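Towels, towels and more towels

Hello again from Clirnimthorpe, where spring has finally reached the garden and I have spent most of it indoors with the laundry.

Regulars will know that I took over the linen at the guest house in March, when Jamila Khondokar moved across to bookings. I thought it would be a doddle. Reader, I had not met the towels! Jamila left me her old notebook, and according to her tally we put 1605 bath towels through the wash last year and 617 hand towels on top, and that's before anyone starts on bath mats. I now dream in white cotton.

So this month I'm writing about the bathrooms, and mostly about what happens to a towel between the guest and the machine. We've always kept white ones. Kelly Sowerby would love a nice sage green (she brings it up every time we order) but white goes in hot with everything else and I can't face sorting colours at seven in the morning. The marble walls are quite brown enough to be getting on with, and a white towel does look smart against them, even when it's been folded by me.

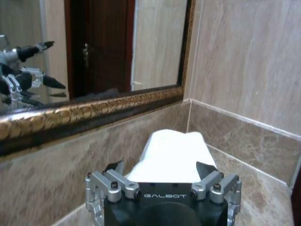
A white towel, folded and only slightly rumpled, against the bathroom marble.

My folding, by the way, is a work in progress. Jamila does hers in thirds and then in half, with the edges tucked to the inside so you only ever see the fold. Mine start out the same and then slump. Ramesh Semwal reckons I'm doing them too soon out of the dryer and should let them sit for ten minutes first, and I've tried it, and he may have a point, though I haven't told him so.

Then there's the question of where the used ones go. Guests are very good on the whole, but a towel will end up anywhere if you let it – over the shower, on the door handle, across the bed (please, no). For ages I went round with a bag and picked them up as I found them.
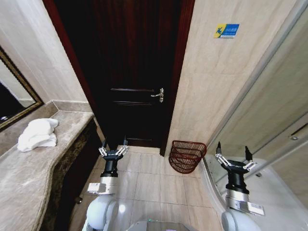

What I do now is start at the door and work inwards, same way every time, so I don't have to think. Towels first, then the vanity top, then the mirror, then the shower glass, and the floor last of all. Before, I'd be wiping the mirror with an armful of washing and dropping half of it, and then I'd have to go back over the tiles I'd just mopped. Eirini Sotiropoulos showed me her order on my second day and I ignored it for a fortnight. Sorry, Eirini!

The small baskets are handy for this, as long as you don't expect too much of them. One big bath towel and they're full to the brim, and the next one has to wait its turn on the floor. 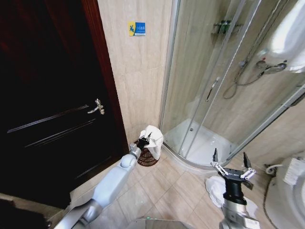
One towel in the basket by the door, another still on the tiles.

I'd like something taller for the family rooms, with a lid if we can find one, so if anybody has seen a decent one for sensible money, do let me know. Vangelis Fragkou has offered to measure the corners for me.

Last thing: we have a pile of older towels, thin in the middle but perfectly good for dogs, cars and muddy boots. They're by the back door in a box and you're welcome to help yourself until Friday, April 19, 2019. Whatever's left after that I'm cutting up for dusters.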